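Gridby House residents' meeting, January, 7:30 p.m. in the kitchen

**Last minutes.** Read and accepted. The Tramura invoice for the dryer repair has been paid: $185.

**Laundry.** Wash slots stay at two per room each week. Loads left in the machine overnight go on the shelf by the door, folded if possible. Red and maroon items are to be washed separately after the towels came out pink in the last shared load. Prins color sheets may be bought from the house fund.

**Spare bedding.** The hall closet is full. Agreed that each room keeps one extra blanket and the remainder goes to the Ovell Street thrift store. Request to spend up to $200 on new mattress covers approved, 7 in favor, 2 against.

**Bedroom tidying.** Beds are to be cleared before the change of sheets. Blankets, bags and loose clothes come off first, then cushions. Desks under windows should be cleared enough to open the shutters. One room was still to be done at the time of the meeting.

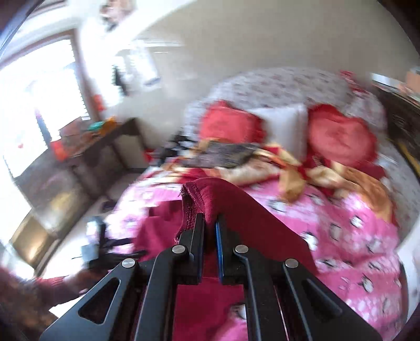

*Pink bedroom: red cloth, satin blanket and cushions to be sorted.*

Action: occupant to finish before the next linen run. Heart-shaped cushion stays in the room.

**Other business.** Vacuum bags are low. Add to the shopping list.

Closed at 8:20 p.m.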